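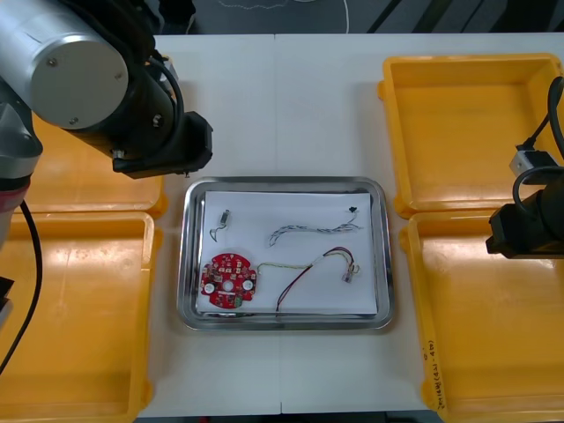

The unit came back in a shoebox with the lid taped on all four sides. Svitlana Harasym cut the tape with her badge clip, which she wasn't supposed to do, and read the form. Customer in Gretulden. Unit hums, then stops humming, then no light. Under "Has this product been opened or repaired by anyone other than Rasow?" the customer had checked No.

She put on her glasses and took the back off.

The Diviter was a night light for people who had trouble sleeping. It made a low sound like a fan in another room and gave off a light that faded over an hour. Rasow had made them for eleven years in the same building, and for nine of those years Svitlana had worked there, first on the line and then on returns. She had one of them at home. It sat on top of the refrigerator and she never turned it on.

Anil Rai came over with his coffee, remembered about the coffee, went and left it on the windowsill, and came back.

"Is that a bad one?" he asked.

"I don't know yet. Get me a clean sheet."

He laid white paper in the steel tray and she began lifting the parts out and setting them down on it. He had been on returns for two weeks and was good with his hands, but he talked to the parts under his breath. She had decided not to mention it. The round red board came out first, with its wires trailing. Then the motor that made the hum, which was a little silver can with its lead curled under it like a tail. Then the cable.

She held the cable up to the lamp.

"What?" Anil said.

"This isn't ours."

"It's the right color."

"It's the right wire. We don't braid it, though. It goes in straight, with a tie at each end. You've seen them." She turned it over. The gray and white strands had been wound around each other by hand, tight at one end and a little looser toward the other, where whoever did it had gotten tired or been interrupted. "Somebody took the old one out and put this in."

"The form says no one opened it."

"People always check No. They think they won't get their money back."

She laid it across the top of the paper. The connector had come off the end and she put that down next to it. It was a tiny black thing and if you sneezed you could lose it for a week.

She knew whose cable it was. She had known it as soon as the back came off, the way you know somebody's walk in a hallway. But she didn't say so to Anil. She told him to check the motor and write down what he got, and she went to the break room and stood in front of the machine that sold crackers.

Zdenka Karagiannis had worked the station across from hers for six years. She braided everything. She braided the cord on her headphones and the ties on her apron and, when she was on the line, any two wires that were going to the same place. She said that wires left straight would rub on the case and that braided ones held each other off it. Liette MacLeod, who ran the floor, said the drawing showed them straight. Zdenka said the drawing had never been shaken in a truck. It went on like that through most of one winter. In the end Liette wrote her up, then wrote her up again, and the third time Zdenka took off her apron, folded it, and put it in the bin with the screws.

Svitlana had been asked about it afterward. Liette had called her into the office and said, did you ever see her change the wiring after inspection? And Svitlana had said yes. It was true. She had seen it many times. She could have said that none of those units ever came back, which was also true as far as she knew, but it wasn't what Liette had asked, and she had a car payment.

That was three years ago in September. They hadn't spoken since, although once, in the parking lot of the pharmacy, they had each sat in their own car until the other one left. At least Svitlana thought so. It might have been that Zdenka was only looking for something in her purse.

She bought the crackers and went back.

"Motor's fine," Anil said. "Board's fine too, I think. I didn't power it. I looked at it with the loupe."

"Looking at it isn't a test."

"I know. I'm just saying it looks fine."

It did look fine. She checked it properly and it was. She checked the yellow-green wire, and the red and the black one all the way down to the white plug. She checked the braided cable last. It was good along its whole length. The trouble was at the end, at the black connector, where one pin had been pushed in crooked and had worked itself loose a little at a time. Zdenka would never have done that. Her joints were the neatest on the floor. Liette used to show them to visitors, before the winter of the arguments.

"So that's it?" Anil said. "One pin?"

"One pin."

"We could fix that in five minutes."

"We don't fix it. It's been opened. We write 'modified by customer' and send it back with the letter."

The letter was two paragraphs and had been written by someone at Gowda, the company that had bought Rasow the year before. It said that the safety of customers was important. It said that a replacement could be purchased at a discount of 15 percent.

Anil looked at the tray for a while. "That seems like kind of a mean letter," he said.

"It's a letter."

She filled in the report. She wrote the date, June 25, 2025, and the case number, 253, and in the box for cause she wrote "connector" and stopped. The form from the customer was still in the shoebox. She took it out again and read the top part, which she had skipped. The name was Vasanthi Arumugam. The address was on Mill Street. There was a line at the bottom for comments and most people left it blank or wrote something rude. This one said, in small capitals: MY NEIGHBOR FIXED THIS ONCE BEFORE BUT HER HANDS ARE NOT GOOD NOW. IT IS FOR MY SON. HE DOES NOT LIKE THE NEW KIND.

So she had told them after all. She had just told them in a different box.

Svitlana read it twice. Then she put it face down.

"Are you all right?" Anil asked.

"Go see if they need you at packing."

"They don't."

"Go see."

He went. He took his coffee off the windowsill on the way, and she could hear him telling somebody by the door that he'd been sent.

She sat down at the bench. The new connectors were in a drawer under the bench and she took one out. She didn't use the straight cable. There was a whole coil of it to hand, cut and tied, and she left it where it was. She trimmed the loose end of the braided one, stripped it, and set the pins in the new connector under the lamp, one after the other, and tugged on each of them. Near the end the braid had gone slack, so she undid that last inch and wound it again. It took her several tries. She had watched it done for six years and had never once done it herself. You had to keep your thumb on the crossing and turn the whole thing toward you, and if you turned it away it came undone.

When it was back together she plugged it in. The motor hummed. The light came up yellow and sat there. She let it run through lunch with the box turned on its side around it so the light wouldn't show from the floor, and ate her crackers and listened to it.

Liette came by at one thirty with her tablet.

"What's that noise?"

"A return."

"Did it pass?"

"It passed."

Liette bent down and looked into the shoebox. Her hair had gone mostly white since the sale. She was supposed to get the number of open returns under 90 by the end of the month and it was at 108, and everyone on the floor knew this without having been told. She looked at the Diviter for longer than she needed to. The back was still off. Anyone could see the cable.

"What was wrong with it?" she said.

"A pin in the connector."

"Ours?"

Svitlana thought about it. "It's our connector," she said.

Liette tapped something on the tablet. She had a way of pressing her lips together before she asked a second question, and she did that now, and then she didn't ask it.

"Close it up, then," she said. "And get it out today. It's not going to ship itself."

She walked on to the next bench. Svitlana put the back on and did up the screws. She wiped the case where her thumbs had been. In the box on the report, after "connector," she wrote "replaced," and signed it.

There was no letter for a unit that had been repaired at no charge, or if there was she had never been given a copy. She turned over the clean sheet from the tray and cut it in half with the scissors. She wrote, Dear Ms. Arumugam, it was a loose pin, it should be good for a long time. Then she held the pen over the paper. Anil came back and stood there, and she made a motion with her hand and he went off again and pretended to look for tape.

She wrote, Please tell your neighbor the cable was fine. She looked at that. It was correct but it was very short, and there was a lot of paper left. She wrote, I redid the last inch and I'm afraid mine is not as even as hers. She put her name, all of it, and under the name she put the number of her own phone, and folded the paper before she could read it over.

"Tape," Anil said, and held it out.

She tucked the note down the side, where it wouldn't slide around, and put the lid on. He held it shut for her while she taped it – all four sides, the way it had come – and then he carried it over to shipping under one arm, saying something to it.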